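Omton Residents' Association
Minutes of the regular meeting, 21st November

Present: 62 members. The meeting was opened on time and the minutes of the previous meeting were accepted without change. 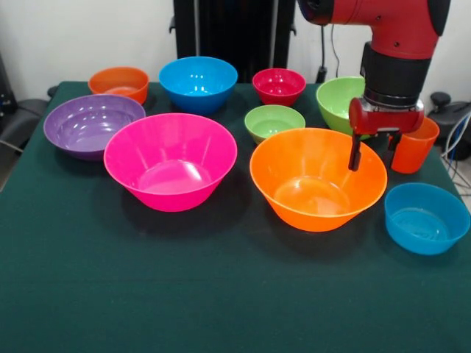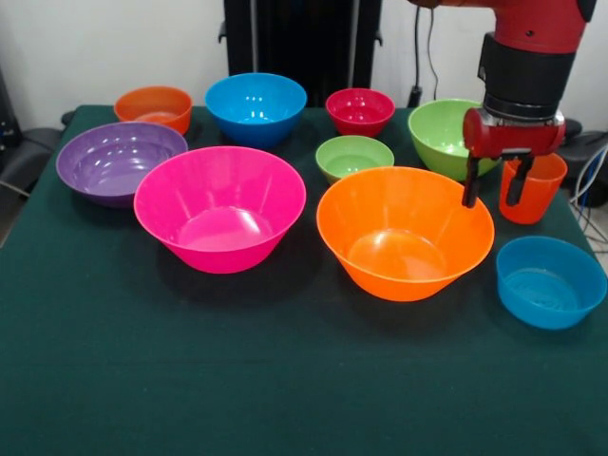 1. Winter soup evening. The kitchen group reported that the hall on Witer Street is reserved for us and that the heating is now repaired. Last year there were not enough dishes and some guests had to wait until others finished. It was agreed to put out bowls in several sizes and bright colors, like the blue and light green ones on the green cloth, so that children can take a small one and adults a larger one. Paper plates will not be bought again. Members who bring soup are asked to write the ingredients on a card, because two families have allergies.

2. Money. The balance of the account is 226 dollars. From this, 100 dollars will be kept for the hall deposit. A proposal to raise the yearly fee was discussed for a long time and then moved to January.

3. Parking on Jarance Road. The letter to the city has still no answer. A second letter will be sent, this time with the signatures. One member asked that we also mention the broken street lamp near the bus stop. This was accepted.

4. Pathak Bakery offered bread for the soup evening at a lower price. Accepted with thanks. The order must be given 3 days before.

5. Other matters. The key of the side door is missing. Who has it, please return it to the office.

Next meeting: in January, same place. The date will be put on the notice board.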